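Inicio Blog Visitas Presupuestos Contacto

Jornada de puertas abiertas en Clikon: lo que cuesta de verdad una célula
Lectura: 3 min

Fui en septiembre a la jornada de Clikon con una pregunta muy concreta de nuestro taller: si compensa comprar el brazo ya o esperar otro ejercicio. Volví con un folleto, dos cafés y la misma pregunta.

La mañana la abrió Renu Bhardwaj, del área comercial. Según ella, el brazo con pinza supone el 30 por ciento del gasto total de una instalación. El resto se va en integración, seguridad, formación y repuestos – partidas que en la oferta impresa ocupan una sola línea. Pedí el desglose y me remitieron a una segunda reunión.

Después vino la parte de simulación, a cargo de Deepak Tiwari. La idea es ensayar el agarre en un entorno virtual antes de firmar nada. Me parece sensato, aunque la licencia también se paga, y coger cubitos de madera con números se parece poco a mis piezas, que llegan con aceite y rebabas. 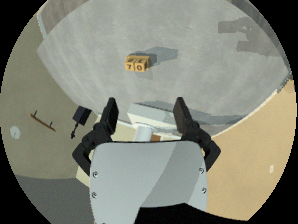
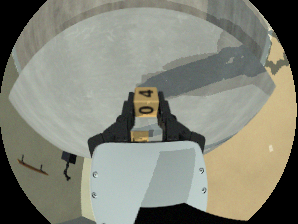

Lo que me llevo para el presupuesto

Tiwari habló de un 86 por ciento de agarres correctos en sus ensayos. No supo decirme con qué luz ni con cuánta variedad de piezas, así que no pienso poner esa cifra delante de mi gerente.

Voy a pedir oferta también a Inura, con tres condiciones: prueba con nuestras piezas, precio cerrado de la integración y coste anual del mantenimiento por escrito. La licencia de simulación la quiero en línea aparte – si luego no la usamos, que se pueda quitar. De momento, la compra queda fuera del plan de este año.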